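The Lamp Gallery
Posted Mar 31, 2022

We have been meaning to give the table lamp a page of its own ever since the Berhe floor lamp got one and then wouldn't stop leaning. The lamp that lives on our worktable is a simpler creature. It has a round base, a short stem and a shade shaped like a snowball made by somebody in a hurry. We call it the Hivik, after the shelf it used to share with 106 napkins and a stapler.

It came to us in September, replacing a brass thing from Gosex that weighed as much as a small dog and gave off less light. We moved the new one 4 times before we stopped fussing. It is still not where any of us would have put it – but it is where all of us stopped arguing.

Everything on the table is white or nearly white, which makes for a calm spot to work and a terrible spot to lose a sheet of paper. Click through for the rest of set 3372, or just stay here with these three.

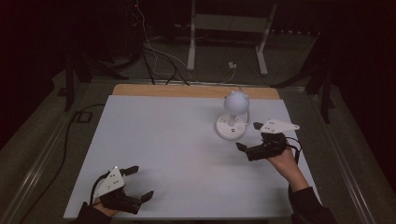 The lamp toward the back, on a short stem, with its slightly lumpy round shade.

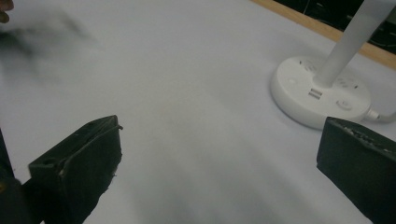
Plenty of white tabletop, with a bit of light wood along the edge.

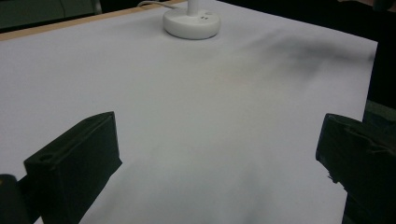

The round base, two small dark dots on top, and a pale cable wandering off behind it.

One reader of the Flovinis pages wrote in to say that lumpy shades are the only kind worth owning, as a perfectly smooth globe shows every speck of dust by the second week and a lumpy one can pass its dust off as character. The same reader recommends a dry paintbrush for cleaning, used from the top down, and has strong feelings against damp cloths.

We have ordered the paintbrush. The dust has had 6 months to settle in and may not leave quietly. The next gallery will be desk drawers, provided we can get the bottom one open.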